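We use cookies to improve your visit. Accept | Manage

Sustbridge Bench Centrifuge — Section 4: Loading and Balancing the Rotor

1. Switch the unit on and wait for the lid latch to click. It takes its time.

2. Fill tubes in matched pairs and weigh each pair. Matching by eye is a fine tradition and the leading cause of noise.

3. Seat each pair in opposite slots — opposite, as in straight across.

Caution: Never run a cracked tube. It will not improve at speed.

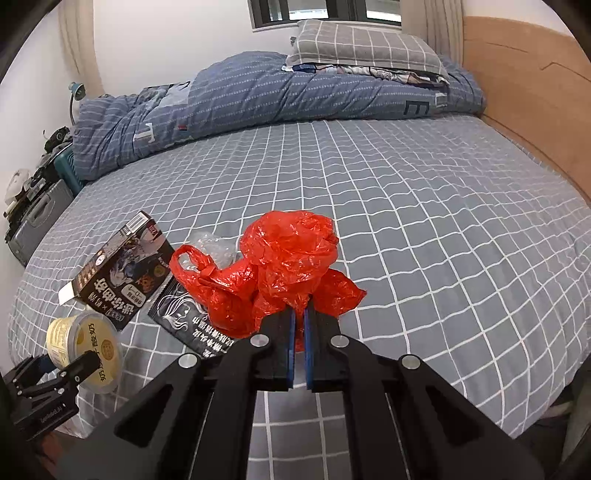

Osagie writes that the lab in Tokham keeps a tray of water-filled balance tubes next to the unit, already weighed, and has not heard the out-of-balance alarm in June. We have no objection.

4. Close the lid and press firmly at the front edge. If the display reads E2, open it and press like you mean it.

5. Set the timer. The default is 90 seconds, chosen by someone in a hurry.

Note: After 152 runs the display asks for a rotor inspection. Pressing Clear hides the message. The rotor is unmoved by this. 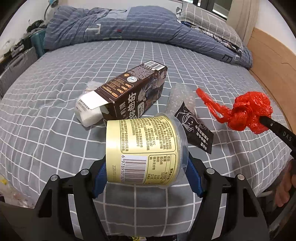

6. When the rotor stops, lift the tubes out straight up and wipe the bowl with a damp cloth.

2 comments | Share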